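サポート > チケット一覧 > 設備・自動化 > 双腕セル 2号機

件名:昼休み明けに手前のグリッパーの原点がずれる件(対応ログ)
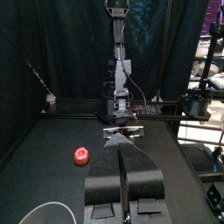

■ 最初の書き込み(起票:検査・小物ライン担当)

お世話になってます、小物ラインです!2号機の手前側のアームなんですが、午前中は機嫌よく動くのに、昼休みのあと再開すると指先の位置が微妙にずれます。赤っぽいオレンジの小さい部品をつまみにいって、ちょっと右で空振りするんですよね。エラーは出ません。出てくれたほうがまだ助かる……。

いまのところの状況です。

・ずれるのは手前のアームだけ。向かい合わせの奥のアームは平気
・再起動して原点復帰をかけると直る。ただし毎回30分くらい、じゃなくてきっちり30分止まります(手順書どおりにやると待ち時間が長い!)
・指先の黒い部分、先っぽが白っぽくすれてきてます。関係あるかは不明

止まっている間は結局わたしが手で並べていて、それはそれで懐かしいんですけど、午後の予定数が660個なのでけっこう焦ります。

■ 追記1(起票者)

Zorusのサポート窓口に電話しました。担当はSointu Salminenさん。「指を閉じた状態で、真ん中の合わせ目を見てください」とのこと。見た感じ、下へいくほどすき間が少し広がってます。もともとこうだったのか、誰も覚えてない。導入のときの写真、撮っておけばよかったなあ。

指の根元のネジも増し締めしてみました。ほとんど回らなかったので、ゆるみではなさそう。午後はやっぱりずれました。残念!

■ 追記2(保全:Rawiri Waaka)

ログを見ました。昼休みに主電源を落としてますか?制御ソフトのDundauは、待機に入れるだけなら原点を保持します。主電源を切ると手前の軸だけ読み直しになる設定でした。奥の軸は7月の更新のときに保持へ変えてあって、手前が漏れていたようです。すみません。

■ 追記3(起票者)

切ってました……!昼は必ず主電源を切るって、手作業のころからの決まりなんです。机のライトもはんだごても全部まとめてパチン。ロボットが来てからもその癖のまま、当番が最後に切って出てました。食堂のDizonカレーの列に並びたくてみんな早足なので、待機ボタンのことなんて頭にないです(わたしも)。

今日は待機だけにして出てみました。13時に再開、一発目からちゃんとつまめました。うれしい!

■ 追記4(Rawiri Waaka)

手前の軸も保持設定に変更しました。念のため、主電源を切って40分置いてから入れ直し、原点のずれなしを確認。指先の摩耗は今回の件とは別と見ています。交換用の指はLanimska経由で手配します。

■ 追記5(起票者)

ありがとうございます!これで午後の空振りはなくなりました。

ついでにここに書いちゃいますが、この件で当番表を直すことにしました。いままでの「昼の消灯当番」を「昼の待機当番」に変えて、待機ボタン、ライト、はんだごての順で確認します。主電源は終業時だけ。ベテランさんからは「電気がついたままの机を置いて昼に行くのは落ち着かない」と言われまして、気持ちはすごくわかります。席を離れるときは全部切れ、と何年も教わってきた人たちなので。しばらくは保全の人に昼のあいだ一度だけのぞいてもらうことで話がつきました。

あと相談がひとつ。セルが動いている間の手あき時間、いまは目視検査の応援に入ってるんですが、検査は検査で立ちっぱなしなので腰にきます。並べる作業は座ってできたんですよね。椅子の件は別チケットで出したほうがいいですか?

■ 追記6(Rawiri Waaka)

椅子は別チケットでお願いします。分類は「作業環境」で。こちらは指の交換が済むまで開けておきます。

■ 追記7(起票者)

了解です、椅子のほうは今日中に出します。指が届いたら教えてください。交換前に、今度こそ合わせ目の写真を撮っておきます!

ステータス:部品待ち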